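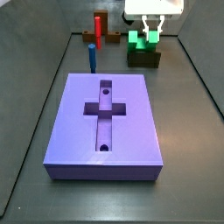

4.2 Assembly: does it carry over to the shop floor?

Short answer, not yet. The kitchen chores in 4.1 are forgiving. A plate can sit a finger's width off in the rack and still count as put away. Fitting parts together isn't like that, so we kept the assembly set apart and scored it more harshly. A part is in or it isn't.

The assembly set was laid out by Tobiloba Ezeani after watching the bench work at Plostach, where people put small brackets into housings all day. We didn't try to copy the housings. The parts in Figure 3 are plain blocks and pegs in strong colours, a purple block with a cross-shaped recess and round holes in the floor of it, and everything else has to be picked up from somewhere behind. Fairly easy to see, then. We wanted failures to come from the handling and the planning, with as little as possible blamed on vision.

Same controller as for the chores (Kasix, settings unchanged from 4.1). Same time limit too. No hints between steps. The baseline was Obi, run with the settings its manual recommends for light assembly, which may flatter it slightly.

We ran 348 attempts in all. 95 reached the end with every part seated. The rest stopped somewhere along the way, and where they stopped is more use to us than the total.

Picking up. Mostly fine. The green U-shaped block is the one we expected trouble with, as the fingers can go down into the channel between the prongs, as in Figure 3, and a grip from there can look good to the controller when it has hardly any hold on the part. It did slip on the way across in a number of runs. Gripping from the outside was steadier but the wide dark block underneath made the controller cautious about coming in low, and it often gave up the better approach for the worse one. A person wouldn't think about this at all. Pegs were easier, though the controller would sometimes knock one over while reaching past it for the other, and a peg lying down was nearly always the end of the run. It has no real idea of how to stand one up again. We think this is a planning gap more than a grasping one.

Carrying. Little to report. Slow, and it takes the long way round tall parts like the upright post of the brown fixture. Fine for a test, not fine for a paid shift.

Fitting. This is where most of the loss is. The controller lines a part up well enough from above, then lowers it, and if the edge catches on the rim it pushes. Pushing harder is the wrong thing. What people at Plostach do is let go a little, wiggle, feel for the drop. We saw somthing like a wiggle in 16 attempts and it did help in most of them, but it was never there when we went looking for it on purpose, so we make no claims. Pegs into holes failed in a different way. The peg tilts in the fingers, touches down on one side, jams. A tilted peg can pass for a seated one if you only check its height, and we had to go back and rescore the early runs by hand once we noticed. The scores given here are the corrected ones.

Order of work. The controller is free to choose which part goes first. It tended to start with whatever stood nearest, even when that part would be in the way afterwards. Only 3 attempts had it take a part back out and start again in a better order. All of them ran out of time.

Compared with the chores, then, the picture is a lot weaker. Clearing a table and folding the Skorkola cloths are both at a level where somebody might put up with the machine. Assembly isn't. We would not want to leave it alone with real brackets for an afternoon, let alone a night. On the other hand the failures are narrow. Take away the fallen pegs and the pushing and the remaining runs look quite tidy – which suggests a better sense of touch at the fingertips would buy more than a bigger model. We test this in 4.3.

One caution. The parts never changed during these runs, only where they stood at the start. A workshop has swarf, oil, bent parts, the wrong part in the tray. None of that is in here and the numbers should be read with that in mind. The lighting was also kept the same throughout, which it would'nt be on any shop floor we visited.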